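Tremum: Simulation-Trained Grasping of Elongated Parts
Progress report, second reporting period

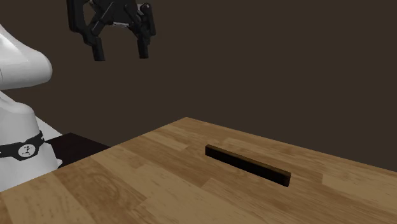 Figure 1. Simulated single-bar task: gripper open over the wood tabletop, dark bar lying flat.

Prepared by Remzi Akbulut for the Sellden program office. Reviewed by Delia Chiriac.

Summary

Work in this period covered the pose-randomized bar task and the first comparison of the two grasp policies under matched conditions. Both items in the work plan are complete. Transfer to the physical cell at Nimville has not started and moves to the next period.

Work completed

The simulated scene was rebuilt with one target part, a long thin bar, on a wood-textured table. Bar position and yaw are drawn at random at the start of each episode. Table texture and background color are held fixed for now so that failures can be traced to pose alone. Camera placement is also fixed.

We collected 1585 scripted demonstrations in this setup. Episodes in which the bar left the table or the solver reported deep contact penetration were removed before training. The filter settings are stored with the data and can be rerun.

Two policies were trained on the same set. The baseline predicts a grasp point and closes at a fixed yaw offset. The second, referred to as Bonsu, predicts grasp point and yaw together and updates both during descent.

Results

Each policy was run on the same 228 held-out starting poses. Bonsu completed more lifts than the baseline, and the gap was widest when the bar pointed toward the robot base. Baseline failures were mostly yaw errors: one finger landed on top of the bar and pushed it away. Bonsu failures were mostly grasps too far from the center of mass – the bar tilted and slipped during the lift.

Retraining from 4 random seeds did not change the ranking. Per-seed tables are in the shared project folder.

Open issues

Friction between finger and bar is a single constant taken from the simulator defaults. Slip results should be read with that in mind. Delia Chiriac is preparing bench measurements to replace it.

Training time per run is some 2 hours longer for Bonsu. This fits the current compute allocation, and no change is requested.

Next period

Measured friction values will go into the simulator by December. Table texture and lighting will then be randomized, and the held-out poses rerun. Physical trials at Nimville follow, starting with the same bar geometry.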